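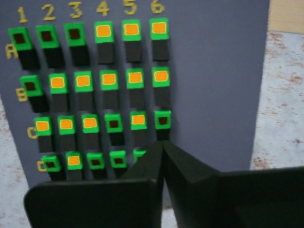 DEDMONT, 6 February 2023 - A robotics lab says it has taught a robot arm to work a panel of push buttons without ever letting it touch a real one. The result is a good number with a lot of conditions attached.

The method, called Kuvow, was developed at the Nanico research center in Dedmont. It trains a control program entirely in simulation, where a virtual gripper learns to press a chosen button on a lettered and numbered grid and leave the ones next to it alone. In the lab's report, the program finished 400 test trials and failed in 27 of them.

That works out to a success rate a little above 93 percent. Every one of those trials took place in the same kind of computer-made room the program was trained in.

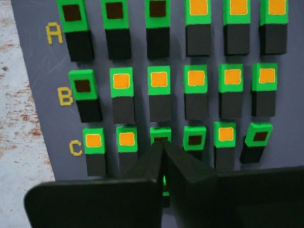
The lab's case rests on how little practice the program needed. It learned from 2,197 simulated attempts, a figure the report calls small for a task with this many close neighbors. The report compares Kuvow with only two other methods, both older, and both run with settings the lab picked itself. A rival tuned by its own authors might have closed the gap.

The failures deserve more space than they get. The report puts most of them down to the gripper blocking its own view of the target, a familiar problem when the camera looks out over the fingers. Kuvow is supposed to handle this by remembering where a button was before it went out of sight. How well that memory holds up if the panel gets bumped is left for later work.

There is also the matter of touch. Simulated buttons move exactly as their code tells them to. Real ones stick, wobble and wear out, and a program that has only met the tidy kind may press too softly or too hard. The report gives the subject two paragraphs.

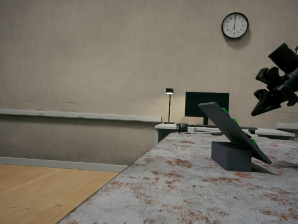

*A simulated workroom used in the Kuvow study, with the gripper at the tilted panel.*

Fedoruk, a maker of industrial control panels, is paying for part of the project and hopes to use the method for testing its products before they ship. The company has not said what failure rate it would accept. A tester that misses 27 presses in 400 would need someone standing by to check whether the panel or the robot was at fault.

Nanico plans to try Kuvow on a physical arm in August - one arm, one panel, indoor lighting. The lab says it will publish those results whichever way they go.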